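I've finally given up on the Costby bus and started walking to work, all the way from Akgate, and I'm a bit smug about it. It's over an hour door to door — my legs complained bitterly for the first week — but I get the canal, the ducks, and nobody's speakerphone.

The boots were the tricky bit. I bought a pair in the sales, half a size too small (I know, I know), and had blisters before I'd even reached the lock.

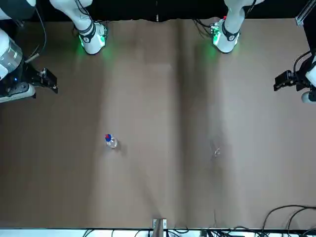
Two pairs of socks, a thin one under a thick one, and lace them looser at the toes, came the advice under my last post, and please stop buying boots in the morning when your feet are at their smallest!

So I did as I was told and went back at half past four for a bigger pair. Bliss! I've also started leaving at seven, which means I get the towpath before the bikes do, and there's usually a heron sulking by the second bridge.

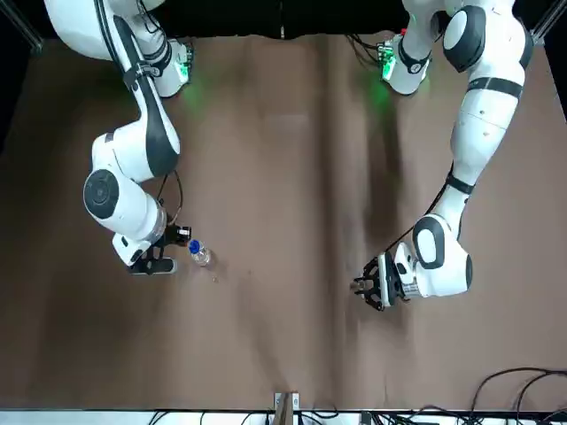
The only stretch I still don't love is the bit past the old mill, where the path turns to soup after any rain at all. I've tried going round by the road but it's all lorries and puddles, so mud it is. I keep a clean pair of shoes under my desk now and carry my lunch in a rucksack. July should be drier, I hope.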